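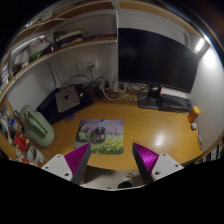 The desk, evening

Journal > Spring > Kitchen and garden

Apr 19, 2025

Up at six. Rain until mid-morning, then gray and dry enough to work outside. Soil in the long bed is still cold, so the beans can wait. I put in the second row of onions, 51 sets, and ran short by a hand's width at the fence end. I filled the gap with radish.

The rhubarb is further on than I expected. I pulled 23 stalks and left the thin ones. Half went in a pie and the rest is cut up in the freezer. I used the recipe Kerstin Meinecke wrote out for me, the one with orange peel and less sugar. It needed ten minutes longer than she says. My oven runs low and I should write that on the card, but I never do.

Walked down to Nindach after lunch for potting mix. Tiedemann had two kinds and only one on sale, so I bought the one on sale. Two bags was too much to carry up the hill and I stopped at the bench by the bridge for a while. The river is high and brown. A man was trying to get his dog out of it and the dog didn't want to come. Bus was not due for 50 minutes so I went on walking.

Tomatoes: the ones on the back windowsill are leggy. I moved them to bigger pots and buried the stems up to the first leaves. The peppers have not moved in two weeks. I don't know what they want. Last year I gave up on them in April and then they came along fine in the heat, so I am leaving them where they are.

Did the accounts at the desk after supper. The water bill is in and the meter reads 2228, which matches what I wrote down myself - the first time in a year it has. Paid it. Still have to call Drukix about the gutter. They said spring, and I would like it done before the roses leaf out against that wall and get in the way of the ladder.

Kerstin called at eight. Her knee is better and she wants to come over for the plant sale. She asked if I had any of the yellow iris to spare. I do, but it's a bad time to split them. I told her she could have some in late summer and she said she'd forget by then - so I am putting it here. Yellow iris, for Kerstin, late summer.

Tomorrow: wash the cold frame glass, sow lettuce, find the other glove. Eat the rest of the pie before it goes soft.

4 comments
2 shares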